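Gittins voice typing - FAQ

Quick answers while we finish the proper help pages. Last touched in March.

What is Gittins?
A dictation app. You talk, it types. Runs on your phone or laptop, built by the Brernadach team in Brastport.

Does it send my voice anywhere?
No. Speech is turned into text on your own device. The one exception is Guststead, our optional backup, and that only gets the finished text. Off by default.

Which version do I need?
Version 2. Version 1 still opens but no longer gets language updates. Check under Settings, then About.

How much can I dictate for free?
1,000 words a day. Resets at midnight your time. Unused words don't carry over, sorry.

Will it learn my accent?
Mostly. Read the setup passage once, out loud, normal speed. Don't put on a phone voice - it learns the phone voice. If results are still bad after a week, delete the voice profile and read it again. Kids' voices are hit and miss, we're working on it.
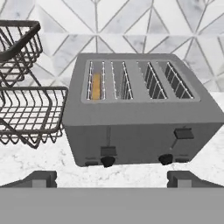
Can it tell what I mean, or just what I said?
Just what you said. It guesses the next word from the words near it, so short phrases with no context come out worst. Say "toast" by itself and you may get "most" or "post". Say "one slice of bread in the four-slot toaster, the other slots are empty" and it has plenty to go on. Full sentences, basically. Same goes for names - add them to your word list frist.

What is error 202?
Microphone is being used by another app. Usually a video call left open. Close it, restart Gittins. Still there? Check mic permission in your phone settings.

Can two people talk at once?
No. It'll mash you together. Speaker labels are planned, no date yet.

Does it do punctuation?
Yes, automatic. Or say it - "comma", "new line", "question mark". Turn auto off if your getting doubles.

How do I cancel?
Account, Plan, Cancel. Takes effect at the end of the month you paid for. Your saved text stays until you delete it.

Something not here?
Use the form in the app. We don't answer on Saturday.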